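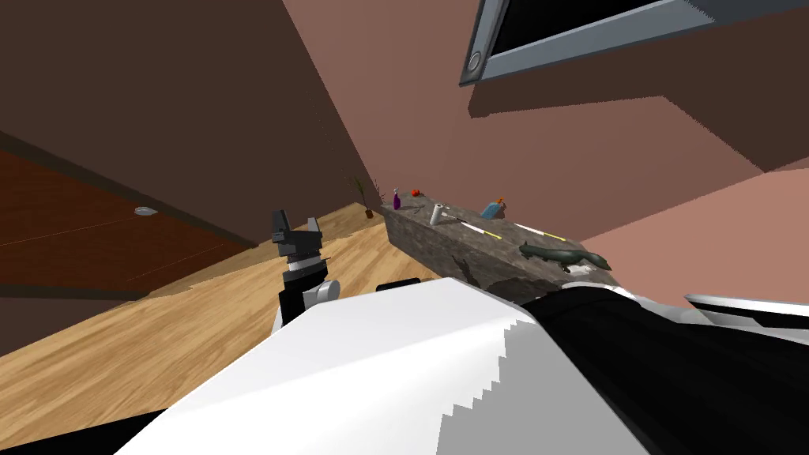
## Weven adds simulated counter tasks to its remote-control training set

2024-09-21

Weven has released a second batch of remote-control demonstrations recorded entirely in simulation. The batch holds 1,034 episodes of a two-armed robot working at a long stone counter, each driven by a person from start to finish. The first batch, released in February, had 500 and used a bare table.

Operators steer the arms with a pair of handheld controllers. Hand position and rotation are mapped to the gripper, and a trigger sets how far the two fingers close. The simulator logs joint angles, gripper opening and the rendered view at every control step. Episodes in which the operator drops an object are kept and tagged, so that users can filter them out or train on the recovery.

Objects are set out in a row along the counter top. One layout has a purple bottle, a small red round object, a blue spray bottle with an orange trigger nozzle, two white-and-yellow sticks and a dark green lizard figurine. The operator receives a one-line instruction naming an object and a target position. There are 148 such instructions in the release.

Pui-shan Lam, who leads recording at Weven, said thin items lying flat took the most operator time. "With a bottle you can come in from the side and close. With a stick on stone you have to get both fingertips down to the surface without pushing the arm into it, and the operator gets no force through the controller. We slowed the hand-to-gripper scaling near the counter and the number of discarded takes fell."

The viewpoint is allowed to tilt between episodes, in some cases steeply. Lam said operators needed practice before they could work from a canted view, and that takes recorded during practice are excluded.

The recording tool, Tikau, runs on a single workstation and accepts other controllers through a plug-in. Replay files from the earlier batch load without conversion. Vumach, which supplied the contact model, has corrected a fault that let light objects slide after release; 5 instructions were recorded again with the corrected version.

A matching set on physical arms is planned under the project name Wan. No release date has been given.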